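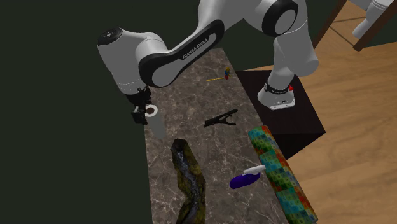 How do you stop a planner from choosing a grasp that only works at the moment the fingers close?

Score the grasp at every step of the path the arm will take afterward, and throw out any candidate that fails before the release pose. The check at the moment of contact stays in, but it becomes the cheap first filter and stops being the final word.

It took me most of September to get from that sentence to code that runs in a reasonable time, so I am writing down how it went.

The planner is called Lindeo. It started as a wrapper around a sampling-based path planner and has grown a grasp selector, a collision world and a small task layer on top. Everything in this post was done in simulation. The arm model is a Franka, the counter is marble, and the objects get scattered in a new arrangement for each run. The paper towel roll is the target in all the runs I discuss here. Everything else on the counter is clutter as far as the planner is concerned, including the spray bottle and the long twisted piece that looks like driftwood.

The old version worked in two stages. The selector sampled grasps on the object mesh, ranked them by how well the fingers lined up with the surface, and handed the best one to the path planner. If the path planner found a way to the grasp, Lindeo committed to it. Then it planned the move to the goal as a separate problem. You can probably see what goes wrong. The best-looking grasp on a roll of paper towels is often one that leaves the wrist in a place where joint four is close to its limit, and the arm can't set the roll down upright without letting go first.

I ran 2,678 trials with the old version to get a baseline. I sorted the failures by the stage where they happened, and the second plan was the biggest group by a wide margin. The arm got the roll and then had nowhere to go with it.

My first fix was to plan both moves together. For each grasp candidate, solve inverse kinematics at the pick pose and at the place pose, and only keep candidates where both have a solution. This is an old idea and it helps. It was one evening of work. The trouble is that two good endpoints don't promise a good path between them, and on a narrow counter with a wall along one side there isn't much room to swing the elbow.

So the second fix was to check the middle too. Josée Bergeron had written a path scoring tool called Inden for a different job, and she let me pull it in. Inden takes a path and a held object and reports the clearance at each waypoint, with the object attached to the gripper as part of the robot. I had been treating the held object as a sphere. For a mug that is fine. For a paper towel roll held upright it is bad, because the part below the fingers is the first thing to hit whatever is lying on the counter.

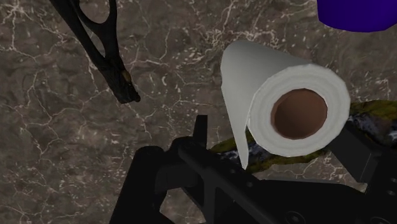 Gripper view of the roll on its side, on top of the mottled piece.

Poses like this one were the hard cases for perception. I use a point cloud from the simulated cameras, and I segment it into objects before fitting anything. When the roll rests on another object, the segmentation likes to merge the two. The loose sheet makes it worse. It hangs over the thing below it and the cloud has no gap there, so the fitted cylinder comes out tilted and too long.

I tried three things. Tightening the distance threshold split the roll into pieces. Using color helped in most runs, the paper being white and the object under it mostly green, but it fell apart when I changed the lighting. What I kept was fitting the cylinder from the open end. The core is a dark circle inside a light ring, and if the camera can see it, the ring gives you the axis and the outer radius with very little work. If the camera can't see it, Lindeo falls back to the old fit and adds padding to the collision shape.

The loose sheet is now ignored completely for grasping and kept for collision checking as a thin box. I don't model it as cloth in the planner. The box is wrong but it is wrong in the safe direction.

Speed was the next problem. With 400 grasp candidates per scene and a full path check on each one, a single decision took longer than the motion itself. Two changes brought that down. I sort candidates by the cheap contact score and stop when 11 of them have passed the full check, then pick the best of those. I also cache the arm's collision checks against the counter and the walls, which never move. Planning time dropped by 80 percent on my desktop.

There is one part I'm still not happy with. The task layer retries after a failed grasp by calling the selector again with the same cloud, and it should take a fresh one. The object may have been bumped. I know where the change goes, it just touches the logging format, and the plotting scripts in Hiebert read that format directly. I will break those scripts at some point and fix them after.

Config for anyone running the same branch: candidate_limit is 400, early_stop is 11, held_object_shape has to be set to "mesh" or you get the sphere again with no warning. I lost an afternoon to that last one. The default will change in the next tag.

Next up is placing the roll upright in a tighter space, with Derari handling the release.

Posted 2020-11-24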